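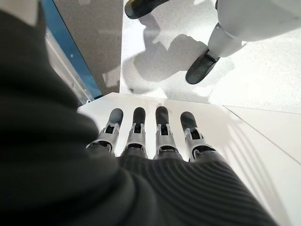 Page last changed: Saturday, 8:15 a.m.

Worktops and Surfaces: Gallery

White, matte, lightly speckled. The top is made of panels, and one of the joins is a thin straight line toward the right. The raised part ends in a step, with a wider white surface at a lower level past it.

This page covers the bench tops in the Gamomwood fitting room. Text and measurements are by Abílio Pacheco. More pictures will be added as the remaining benches are finished.

Notes on the tops

Supplier: Abou Zeid, cut to size and delivered flat.
Finish: Kusotance matte white. Gloss was ruled out at the sample stage on account of glare from the ceiling lights.
Run length: 1,615 mm per bench.
Working height: 936 mm, floor to upper surface.

Joins are filled, left for 48 hours and then sanded level. Do not lean on a panel during that time. Filler is Fleltora, color-matched to the base white and not to the speckle.

Shadows are the quickest check for a bad join. Put a lamp low on one side and look at how the shadow edges cross the line. A kink means one panel sits high. Slacken the fixings on that side, shim, and tighten again.

Cleaning is with a damp cloth and mild soap. Scouring pads polish the matte finish and the marks do not come out.

Sample pieces in this finish are kept in drawer 8. Please put them back in their sleeves.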